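Stemex and Wiven report first results from kitchen handling study

Method called Kanonano trains one hand policy on three camera views

FOR IMMEDIATE RELEASE – November

Stemex and its research partner Wiven today released early results from Kanonano, a training method for robots with fingered hands. One policy, one set of weights, several kitchen chores. No separate program for each object.

The short version: most systems learn a plate, then a lid, then a jar. Kanonano learns the contact first – where the fingers meet the thing, how the load shifts – and the object second. Training used 46 hours of demonstrations, all collected in a working kitchen with a normal sink, normal counter, normal dishwasher.

Wrist cameras turned out to matter more than the team expected. With the wrist view switched off, failed grasps on round containers went from 2 in 100 to 23 in 100. Same policy, same objects, same lighting.
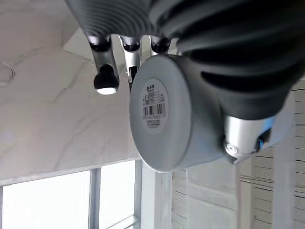
Wrist-camera view: a white cylindrical container held against the hand, label and barcode facing out.

Round things are hard becuase the palm camera loses the edge early. The head camera can't help much either, the hand is in the way. Kanonano weighs the two views against each other at every step and leans on whichever one still has a clean outline.

The second result is about placing. Picking up a dish is mostly solved, putting it down between narrow tines isn't. Stemex trained the placing step on its own, with the dish already in the grip, then joined the two parts in a final round that took 9 hours on a single workstation.

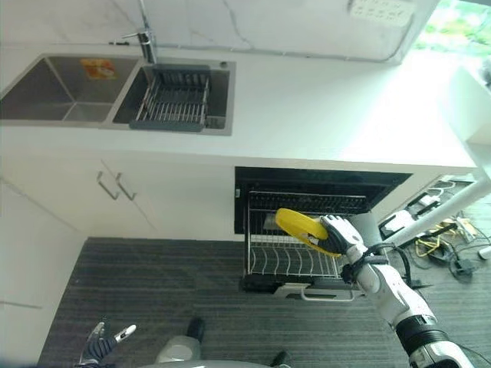

Plates went in tilted during training, on purpose, at a range of angles. That gave the policy plenty of bad starts to recover from. Tests on the sink rack used the same weights with no extra tuning, and scores there were close to the dishwasher scores. Lids did slightly worse than plates. The raised rim catches.

What it does not do yet: glassware, stacked items, anything with liquid in it. Speed is also an issue, the robot is well behind a person on every chore tested.

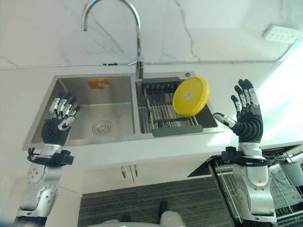 Availability

The paper and evaluation code will be posted on the Wiven research page later this month. Trained weights to follow, after a review by Kuusk, which is repeating the tests independantly in its own lab on a different hand. Demonstration data will be shared with university groups on request.

About Stemex

Stemex builds control software for robot hands. Wiven is a research company working on learning from demonstration. The two have worked together since the start of the Kanonano project.

Press contact: Stemex media desk, through the form on the company site. Video clips and full-size stills on request.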